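Home > Topics > Robots & Automation > Visits and Demos > Ask

Tags: open-house, two-arm-robots, household-tasks
4 min read

What should we ask for at a robot arm demo?

posted by calton_makerspace

Our makerspace in Calton has been offered a visit to Trudach, a small shop that works on two-arm robots for household jobs. They hold an open house in August and take groups of up to 20. We have 18 signed up so far, mostly adults, with a few teenagers coming along with a parent. None of us works in robotics. A few members do woodworking, a few do electronics, and the rest are just curious.

The contact there asked what we want to see. I said "the robot doing something," and she wrote back that I should be more specific, since they set up the table ahead of time. They have a tableware task ready to go, with forks, spoons, bowls and mugs. They could also do towels or sorting blocks, but those need more setup.

I have never been to one of these. Is tableware worth watching or should we push for towels? How long does a visit like this take? And is there anything we should ask that we would kick ourselves for forgetting? We only get 2 hours including the walk-through of the shop.

Posted by penalver_bench

I have been to the Trudach open house and to a similar one at Peñalver. Take the tableware. Towels look good in videos, but a group standing behind a rope will have trouble seeing what the fingers are doing with the cloth. A fork is hard and shiny and everybody knows what it should look like in a hand, so you notice right away when the grip is off.

Ask them to start with one arm only. When both arms go at once, people's eyes jump back and forth and they miss the interesting part, where the fingers close. With one fork in one gripper you can look at where on the handle it is being held and whether it leans.
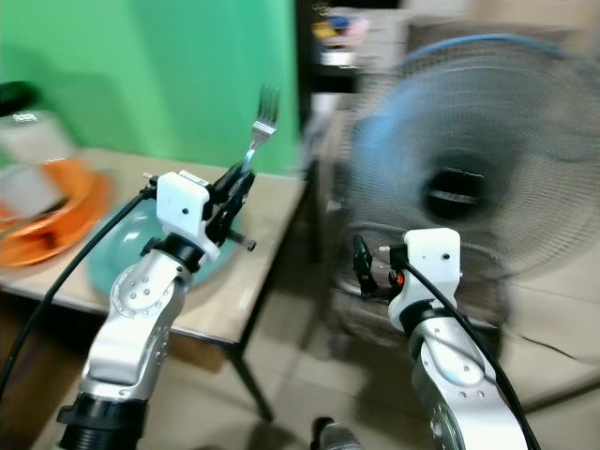
Left gripper with a fork, right gripper open.

After that, ask for both arms. Each one should have something different to hold. A fork and a spoon are close enough in shape that you would expect the same grip to work for both, but the handles are often not the same thickness and the weight sits in a different place. Ask the operator if they change anything between the two. At my visit the answer took ten minutes and it was the best part.
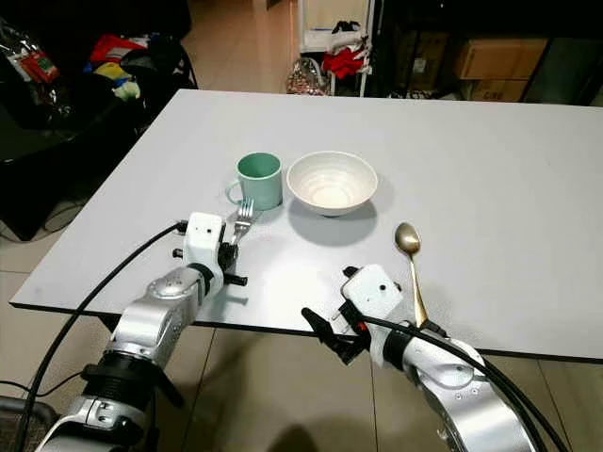
Both arms in use, fork on the left and spoon on the right, with the mug and bowl on the table.

Some practical points:

Ask if the arms are being run by a person or running on their own. Both are common at these events and they do not always say so up front. If a person is running them, ask to stand where you can see the operator for at least one round. If the arms are running on their own, ask what they do after a drop.

Ask how many tries they have recorded for the task. I was told 2,000 for theirs, counting the bad ones. I do not know if that is a lot. Someone in our group thought it was and someone else thought it was nothing.

Ask to see the same thing again with one item moved a few inches. Most places will do it if you ask politely before they begin. It is harder to get a yes after they have started packing up.

Two hours is enough. The walk-through at Trudach is short. Split into two groups if you can, because with 18 people the back row will see shoulders. Send one group around the shop while the other watches the table, then switch.

Wear flat shoes. There is nowhere to sit.

Posted by dishpit_dan

went last summer. its slow. like really slow, I could set a whole table in the time it took to pick up a spoon. the kids with us were bored after 15 min and wanted to know if it could throw things. parking is bad, use the lot behind the tile store

the coffee is free though

Posted by m_clurnotico_class

I teach a beginning electronics class and we did a demo visit as part of the Clurnotico program, so this is from the school side.

I agree with starting on one arm. I would add that you should give people something to write down. We handed out a half sheet with a few lines on it: what was picked up, which hand, where it was held, what happened next. It sounds like homework, but the adults filled theirs in more carefully than the students did. It also gives the people who are waiting for the next round something to talk about.

On speed, yes, it is slow, and you should warn your group before you go. Ask them if the speed is a limit they set or the best the arms can do. In our case it was set low for visitors.

For your woodworkers, ask about the fingers. Ours wanted to know what the tips were covered with, how often they get replaced and what wears out first. The shop person was happy to talk about it and passed a worn pair around. Your electronics people will probably look at the cables. Ask how the cable is kept out of the way when the wrist turns all the way over. We got a long answer on that one, with some swearing in it.

Check the age rule too. Ours had a minimum age for standing inside the marked line, and two of our students had to watch from farther back. It would have been better to know that in the van.

Follow | Share | Report | More in Visits and Demos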